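Small-Business Marketing on a Shoestring: My Workshop Tips for Printed Signs and Mailers

I run a little sign and flyer shop in Elport, and every spring people come in wanting to advertise a sale, a new menu, a fundraiser, you name it. Most of them have more ideas than budget. So I've been scribbling down the tricks I end up repeating at the counter, and I finally typed them up.

Start with one message. If your postcard says "grand reopening" and "now hiring" and "ask about gift cards," people will read none of it. Pick the thing you want them to do this month and put it in the biggest letters you've got. The rest can go on your website.

Print a test copy on your home printer before you pay for the real thing, then tape it to a wall and walk across the room. Can you still read the phone number? I do this with every single job and I still catch mistakes. Last April I nearly sent out 3,553 mailers for a bakery in Prekov with the old street address on them — my stomach hurts just thinking about it!

Cutting is where home jobs go wrong. Use a metal ruler, a fresh blade and a proper mat, and make several light passes instead of one heavy one. Keep your fingers well back from the edge of the ruler (ask me how I learned that).

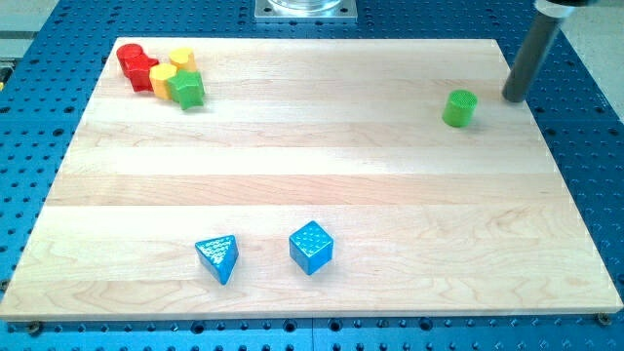

For foam board I change the blade every 11 cuts or so, sooner if the edge starts to crumble. Snap-off knives are great for this. If you get a ragged edge anyway, a light rub with fine sandpaper cleans it right up.

Put a code on everything. My friend Shabnam Talpur put SPRING on her window flyers and PORCH on her door hangers, and by the end of the month she knew which ones to reorder. The door hangers won by a mile. I would have bet on the window.

Sidewalk signs need weight. A bag of sand across the bottom brace works fine, and so does a jug of water. Bring them in at night or they'll wander.

Leftover flyers make good scratch pads. Stack 60 or so, clamp them between two scraps of wood, brush padding glue along the top edge and let it dry overnight. Customers take them home, and your name sits next to their phone all year.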